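Patients Should Get Their Test Results in Plain Words

Beryl Ellwood
January 2024 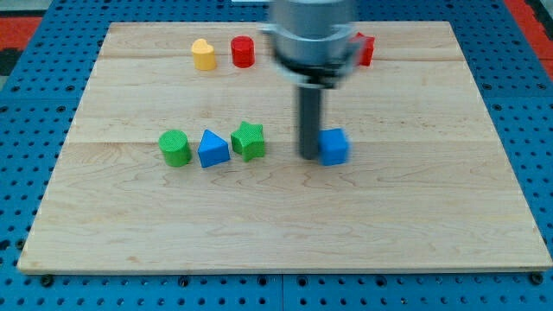
Most people now see their lab results before they talk to anyone about them. The results land in an online account, often in the evening, and the patient opens them alone. I worked in the front office of a family practice for many years, and I took the phone calls that came the next morning. People asked what a word meant, or whether a number with a letter beside it was bad. They were capable people who ran businesses and raised children and did their own taxes. Give anyone colorful wooden blocks on a board and they can sort them by shape without a lesson, and a basic lab report should ask no more of its reader than that. A person should be able to look at it and tell which results are as expected, which are a little off, and which need a phone call.

Take a common case. A routine blood panel comes back with one value slightly outside the reference range. The report puts an H or an L next to it, sometimes in red. It does not say that reference ranges are usually set so that a small share of healthy people will fall outside them. It does not say whether the amount matters. A potassium level that is a hair over the line gets the same red letter as one that needs attention tonight. The doctor knows the difference at a glance. The patient does not, and has no way to find out except by calling or searching the internet.

Ashley Lockwood, a neighbor of mine, spent a weekend last March convinced she had a kidney disease. One number on her panel was flagged. She read about it until two in the morning. On Monday a nurse told her that she had probably been short on fluids when the blood was drawn and that the doctor wanted a repeat in a few months. That took one sentence. It could have been written on the report on Friday.

Imaging reports are worse. A blood test at least has numbers and a range. An X-ray or ultrasound report is a letter from one doctor to another, and it reads like one. "Unremarkable" is good news, but I have talked to patients who were hurt by it or thought it meant nobody had looked carefully. "Grossly normal" upset a man so much that he drove to the office. "Cannot be excluded" is a careful phrase to a radiologist and a frightening one to almost everybody else.

I do not want the technical report taken away. Doctors need exact language, and patients have a right to read every word of their own records. I would not go back to the days when a chart was kept behind a counter and you had to sign a form and wait to see it. My request is for a second, short section at the top. Three or four sentences would do. It should say what was tested, what was found, whether it needs action, and who will be in touch.

The usual objection is time. Kwok-wai Huang, a doctor I worked with, made it to me more than once and he made it well. He might have 38 results in his inbox at the end of a day, on top of the patients he had seen. Adding a note to each one would push him well into the evening. I take that seriously. But he was already paying for the missing note in phone calls and messages, and so was the staff. Most of those 38 were normal or close to it, and a small set of standard sentences would have covered them. The few that were not routine were the ones he was going to call about anyway.

Another objection is legal. If a doctor writes "this is nothing to worry about" and it later proves to be something, there could be trouble. That is a reason to write carefully. "This result is slightly high. We see this often. We will check it again at your next visit" promises nothing and still tells the patient what she needs to know. A red H with no explanation does not seem to me any safer for anyone.

Some people say patients should just wait for their appointment. That might have been fair when appointments came quickly. At the clinic I use now, a routine follow-up can be 6 weeks out. Few people will leave a result unopened for that long, and I don't think we should expect them to.

Language matters here too. My friend Senad Nikolaidis reads his mother's results to her and turns them into her language as he goes. He is good at it, but he is guessing at half the terms, and he knows it. A plain version in English would be much easier for him to pass along correctly. There must be a great many sons and daughters doing the same job at kitchen tables.

Until this changes, patients can do a few things. Ask before the blood draw or scan how you will hear about the results and when. Ask whether a flagged number always means a call. If you see something you don't understand, send one message with all your questions in it and say which one worries you most. If you feel sick, or a result says critical or urgent, call right away and don't wait for a written reply.

Those steps help, but they put the work on the person with the least training. The office that ordered the test knows why it was ordered and what the answer means. It should write that down in words the patient uses, and send it with the numbers.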